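Werkstatt > Notizbuch > Textilien > Falten und Ablegen

Drucken | Als E-Mail senden

5. Juli 2018

Heute also endlich die dunklen Sachen, die ich seit Tagen vor mir herschiebe (Kiste 126, die mit dem Etix-Aufkleber). Der große Tisch ist noch mit dem Zuschnitt für Bergeron belegt, deshalb falte ich auf dem Bett im Nebenraum, und ich muss sagen, das geht wunderbar! Auf dem rosa Laken mit den weißen Punkten sieht man Schwarz sofort, und man steht auch nicht so krumm da. 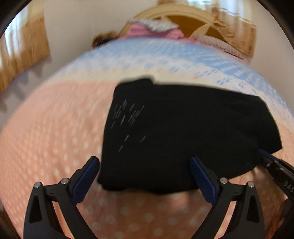 Maße und Ablage

Bitte weiterhin lieber breit als hoch falten, dann passt alles in Fach 301. Die Oberkante bleibt bei weichem Stoff gern etwas unruhig, das stört mich inzwischen nicht mehr, solange das Bündel flach liegt. Höchstens 3 Stück übereinander, sonst rutscht der Stapel.

Fusselrolle von Fivon ist fast leer, im September sowieso Sammelbestellung. Das Laken bitte liegen lassen, ich mache morgen mit den Handtüchern weiter.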